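Field Interviewers and Recount Observers Wanted – Skella County Election Study

Posted Feb 10, 2025

Close elections produce a lot of confident people. The night the margin comes in under half a point, you can find a dozen of them on television explaining what a recount will do, and most have never watched one. We would like to hire people who have watched one, or who are willing to sit in a chair and do it without deciding beforehand how it ends.

Prarkora is a small research shop that studies how votes are counted, checked and argued over. We don't poll. We don't forecast. We don't work for campaigns, and if that is a disappointment, there are plenty of firms that do and most of them pay better than we can.

The study covers the Skella County commission runoff and the ballot measure that shares its ballot. The last runoff there was settled by 193 votes out of a count that changed twice. Both sides called the process a disgrace on the first day and a triumph on the second, though not the same side each time. We want to know what the people handling the ballots thought they were doing, and whether it matches the written procedure. We suspect it often doesn't. We could be wrong, and the design is supposed to let us find out.

We are filling two kinds of position.

Observers sit in the public area at the county counting room and keep a written log: when a batch is opened, who signs for it, when it is set aside and on whose say-so. You will not touch a ballot. You will not talk to a reporter. Much of the day is waiting. People who tell us they love politics tend to quit by the second afternoon, so please think about that before you write.

Interviewers speak with poll workers, clerks and party lawyers in the weeks after certification. Each interview follows a fixed set of questions, and you will be asked to stick to them even when the person across from you is saying something far more interesting. Write that part down too, on the separate sheet.
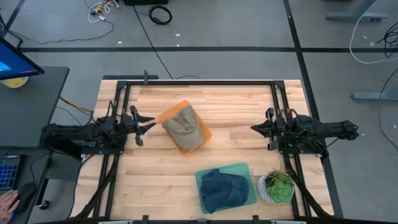

Training runs for two days in July at our office in Seneviratne, and attendance on both is required. We have read the studies claiming that a short training session makes observers neutral, and we don't believe them. What training can do is get you to write what you saw and leave out what you figured. If you are shown a khaki baseball cap on an orange tray, your log says a khaki cap, an orange tray, and the time. It does not say whose cap, or that somebody forgot it. You would be surprised how many bright applicants can't leave the owner out.

Pay is $174 a day for observers, including the training days. Interviewers get the same daily rate plus a single payment of $500 when the last transcript is turned in. Mileage is covered from Seneviratne to the county seat. Meals are not, and the vending machine is not worth planning around.

You should be eligible to work in the United States and able to write clearly by hand. You may belong to a party. We would sooner know which one than hear that you have no opinions, a claim we have learned to distrust. You may not have worked or volunteered for any candidate or measure on the runoff ballot, and you may not be related to anyone who did. We check.

Logs are entered in Dokton, our records program. No experience with it is expected. It is slow and the search function is poor – you'll manage.

Some applicants ask whether this work will restore trust in elections. We don't promise that. Skella County has kept its counting minutes since 1950, and complaints about the count turn up in the early volumes too. A careful log is useful to the next person who has to settle an argument, and that is as far as we will go.

To apply, send one page to Indira Krishnan, study director, at the Seneviratne office. Describe something you watched closely that turned out differently from what you expected. Skip the cover letter about democracy. Résumés are optional and will be read second. Tell us which position you want and whether you can make both training days.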